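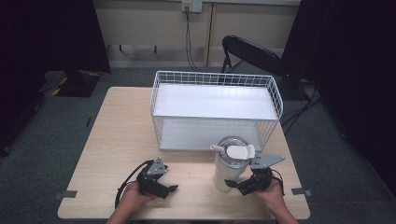
Bekcombe library will lend reusable cups and lunch containers from September, after a trial at its Wimano Street branch ended with nearly all of the 136 items returned. Borrowers will use their ordinary library card and can keep up to three items for two weeks. The list runs from plain bowls with covers to insulated tumblers with a flip-up handle on the lid, like the white one on the table by the wire basket.

Items must be rinsed before they come back and will be washed again on site. A lost cup will be charged at £5. There is no fee for late returns.

"People mostly want them for picnics and school trips," said Manon Hiebert, who manages the branch. "We had a lot of requests for larger boxes, so those have been ordered."

The town's other two branches will join the scheme once they have dishwashers. Opening hours are unchanged.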